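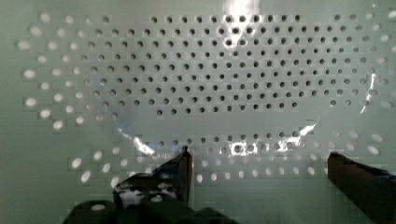 Kalkidan Mersha, Gebremedhin Berhe and Wubit Alemneh
Received 2/15/25

Figure 1. Perforated panel, pale green.

3. Sentencing outcomes following early guilty pleas

3.1 Data and case selection

The analysis draws on 3,141 finalised matters in which the most serious charge was the supply or trafficking of a prohibited drug. Matters were extracted from the Werkach register, a research database of de-identified court files maintained by the authors' institute. A file was retained where the date of plea, the offence category and the principal penalty were all recorded. Where an offender was sentenced for several offences on the same occasion, only the penalty attached to the most serious offence was counted.

A plea was classed as early if it was entered before the matter was committed to a higher court. Pleas entered after committal were classed as late, whether or not a trial date had been set. This definition is narrower than the one adopted by Kahsay and Tekleab, who treated any plea entered before the first day of trial as early, and the two sets of results should be compared with caution.

3.2 Coding of sentencing remarks

Sentencing remarks were available for 300 of the retained matters. Two coders read each set of remarks independently and recorded whether the judge had stated the discount allowed for the plea. Disagreements were referred to the third author. In 119 matters the discount was expressed as a percentage; in the remainder it was described in general terms or was not mentioned.

Remarks that referred to remorse and to the utilitarian value of the plea were coded under both headings. Assistance to authorities was coded separately – a distinction that proved difficult to maintain where the judge had announced a single combined discount. Such matters were excluded from the comparison of early and late pleas, but were kept in the descriptive tables.

Coding was completed in October, and the coding manual is available from the corresponding author on request.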